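1/
最近常常有人问我，听爵士或者即兴音乐，应该从哪里开始。我的中文不是母语，写长文章很慢，所以分成一条一条的短帖来写。写错的地方请大家指出来，我会改。

2/
先说我自己在听什么。这个月我几乎只听一张唱片：Hollenstein 三重奏的现场录音，低音提琴、鼓、低音单簧管，没有钢琴。封面是灰色的，上面没有字，我在店里拿起来三次，又放回去三次，最后还是买了。

3/
唱片是 Grevitz 出的，一个很小的厂牌。第一版只压了300张，我这张背面用铅笔写着编号。他们没有做数字版，网站上也只有一个邮箱地址。我写信去问还有没有别的录音，过了两个星期收到回信，只有一句话：“仓库里还有一箱，请稍等。”我现在还在等。

4/
A面只有一首曲子，差不多占满整面。开头很长的时间只有低音提琴，用弓拉，声音贴着地面走。我第一次听的时候以为唱机的转速不对，检查了一遍，没有问题。然后鼓进来，鼓手只用刷子，而且只打镲的边缘。

5/
低音单簧管进来得很晚。它进来以后，前面的那些声音忽然有了方向。这种感觉我用中文说不好，用母语大概也说不好。我的建议是：第一次听不要做别的事情，坐着听完一面，再决定喜欢不喜欢。
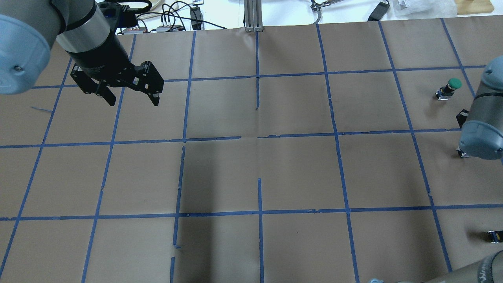 Pramila Gautam：我的看法正好相反。我第一次听这张是在厨房切菜，没有很认真，反而听进去了。坐着专心听自由即兴，我二十分钟就会累。B面第二首你还没有说，我觉得那首才是最好的。

6/
回复 Pramila：谢谢你，你说得有道理，“应该怎么听”这种话我不该说得太绝对。B面第二首我昨天晚上又放了一遍。鼓手在那里换了鼓棒，节奏忽然很清楚，几乎可以跟着走路。不过我还是偏心A面。

7/
有一位朋友私信问：这算爵士吗？我不知道怎样回答。三位乐手都是从爵士出来的，低音提琴手早年在舞厅乐队里拉标准曲，唱片内页里他自己写了这件事。可是这张唱片里没有主题，没有和弦进行，也没有轮流独奏。我在自己的架子上把它放在爵士那一格。

8/
说到内页，我要多写几句。内页是一张对折的纸，里面是低音提琴手写的短文，讲录音那天晚上场地的暖气坏了，乐手穿着大衣演奏。听的时候真的可以听到布料摩擦的声音，在A面的前半部分，很轻。我用耳机才听清楚。

9/
下面推荐几个我常看的地方。先说一个博客，名字叫 Plaltulia，专门介绍绝版的前卫爵士唱片，七十年代的比较多，也有八十年代初的。作者写得很慢，有时一个月一篇，有时半年一篇，但是每一篇都认真。

10/
Plaltulia 目前一共写了847张唱片。我是从最旧的一篇开始往后看的，到现在还没有看完。作者有一个习惯我很喜欢：他不给分数，也不说“必听”，只写这张唱片是在哪里找到的，当时花了多少钱，哪一首的哪个地方有划痕。

11/
他最近一篇写的是一张萨克斯独奏，在一个空的水塔里录的。回声很长，乐手吹一个音，要等它回来才吹下一个。文章只有四段，我看完以后把窗户关上，坐了一会儿。唱片我还没有找到，如果有人愿意转让，请私信我。

12/
另外要提的是 Nisha Chauhan 的博客。她一半写音乐，一半写吃的，常常在同一篇里。比如有一篇先写一场萨克斯二重奏，写到一半开始讲演出以后去吃的豆子汤，汤写得比音乐还长。我看完又饿又想听唱片。她的中文也比我好很多，我从她那里学了很多形容声音的词，例如“毛边”和“发闷”。

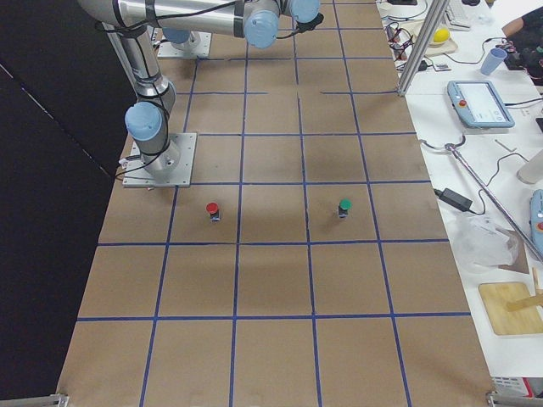 13/ 关于买唱片
有几位问我在哪里买。我主要去 Redley，一家二手唱片店，楼下卖流行和古典，楼上是爵士和实验。楼上下午三点以后才开门，上午去的话只能看楼下。店里存货据说有3000张，大部分没有整理，按进货的先后放着，所以要有耐心，也要穿方便蹲下的裤子。

14/
在 Redley 的经验：不要只看封面，要把唱片抽出来，对着灯斜着看。细的划痕多数听不出来，深的、能用指甲感觉到的才会跳针。店里有一台试听的唱机，可以请店员帮你放，但是唱针有点旧，高音会比家里的暗一些。

15/
价钱我也写一下，因为有人问过。楼上大部分唱片很便宜，比两杯咖啡便宜。有名的首版会贵，锁在柜台后面，我从来没有买过。我觉得刚开始听的人不需要首版，再版的声音常常更干净。Hollenstein 那张是新品，所以不在这个范围里。

16/
如果家里没有唱机，也没有关系。很多小厂牌会把曲子的片段放在自己的网站上，公共图书馆也常常有CD可以借。我自己头几年都是借CD听的，每次最多借五张，听完写几行笔记，再还回去。那些笔记现在看很幼稚，“鼓很多”“喇叭很生气”，但是我舍不得扔。

17/
更正一个错误：第2条里我写“没有钢琴”，Pramila 提醒我，B面最后有几个很轻的钢琴音。我重新听了，她是对的，是在掌声快要开始以前，内页也没有写是谁弹的。我已经写信问 Grevitz，和上次的信用同一个邮箱。

18/
还有人问现场。我去得不多，一年几次。上一次是一月，一个小提琴和电子的二重奏，两个人背对背坐着，从头到尾没有看对方。中间有一段很安静，可以听到外面公共汽车进站。小提琴手停下来等车开走，然后从刚才的那个音接着拉。

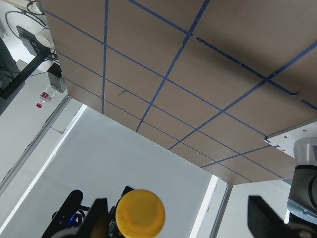

配图三张，点开可看大图。

19/
那天晚上卖的是他们自己刻的CD-R，用信封装着，信封上盖了一个章。我买了2张，一张自己留着，一张寄给 Nisha。她已经收到了，说第一首喜欢，第二首太长。我觉得第二首的长度正好，我们为这个来回写了好几封信。

20/
下一次我想写低音单簧管，从七十年代的几张独奏唱片写起。如果大家知道冷门的录音，请写在回复里，最好注明厂牌和大概的年代，我好去 Redley 楼上找。回复用中文或者英文都可以，我看得慢，但是都会看。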